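Pawlak Grasp Planner

When we started writing Pawlak, we had a pair of arms, a borrowed corner of a workshop in Nistville, and a very long list of things the arms kept knocking over. The planner grew out of that list. It is the piece of software that sits between what your cameras see and what your arms do, and its whole job is to choose a sensible place to grab, a sensible way to get there, and a sensible moment to let go.

It runs on an ordinary Linux computer next to your arms (no rack, no special cooling, and you can keep your coffee beside it if you're careful). You give it a camera on each wrist and one overhead if you have it, and it builds up a rough model of the tabletop as it goes. You don't have to feed it drawings of your objects first. Most of our customers began with whatever was in the kitchen drawer, and we'd encourage you to do the same!

What we hear about most from people who have moved over from other planners is the way Pawlak treats two arms as one job. Each arm has its own motion plan, but both plans are made together, against a shared clock, so one hand can hold a thing steady while the other brings something to it. If one side falls behind, the other waits. You can set how long it waits, and what it should do when it gets tired of waiting, from the same settings page.

Tall, narrow things deserve a word of their own, because they gave us so much grief. A tube or a bottle offers plenty of places to grab and most of them are poor ones. Pawlak scores each candidate grasp on finger contact, on room for the knuckles, and on how close the wrist camera would end up to the object, and it keeps 500 of them in play until the arm is nearly there. Then it picks.

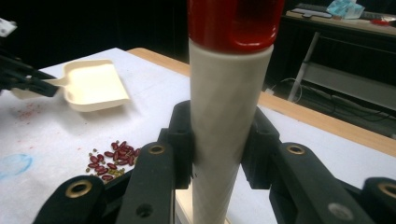
Two-arm tabletop work: one gripper closed on a capped tube, the other holding the scoop, with red kidney beans on the table.

Small loose items are handled a little differently. Beans, screws, beads and the like are treated as a pile with an outline, and the planner works on the outline. That keeps the planning quick, and it means a few strays at the edge won't send the whole thing back to the beginning. If the strays matter to you, turn on Fine Pickup and they'll be planned for one at a time, which is slower but very thorough.

Everything the planner decides is written down as it goes. Open the Hudetti viewer (it comes with every license) and you can scrub back through a run, see which grasps were thrown out, and read the reason beside each one in plain words. Dariusz Pawłowska wrote the first version of the viewer to settle an argument over a dropped jar, and it has been everyone's favorite part ever since. You can save any run as a starting point for the next, too, which is a lovely way to tune things without losing your place.

What you get
Pawlak planner, single-arm and two-arm modes
Hudetti run viewer
Calibration tool for wrist and overhead cameras
Python and C++ libraries, with 314 worked samples
A year of updates and email support

What you'll need
A parallel or linkage gripper with position feedback
One color camera per wrist
Ubuntu 20.04, 16 GB of memory or more

Ordering
Single-arm license, part 417. Two-arm license, part 1162. Labs and classrooms should write to us before ordering, as we can nearly always do something kinder on the price. If your gripper isn't one we already support, send us its joint limits and finger length and we'll tell you how much setup to expect. The next larger release is planned for November, and anyone with a current license will receive it as part of their updates.

Cilluvport Software, Nistville | Contact sales and support | Page updated May 10, 2022 | © 2022 Cilluvport | Back to top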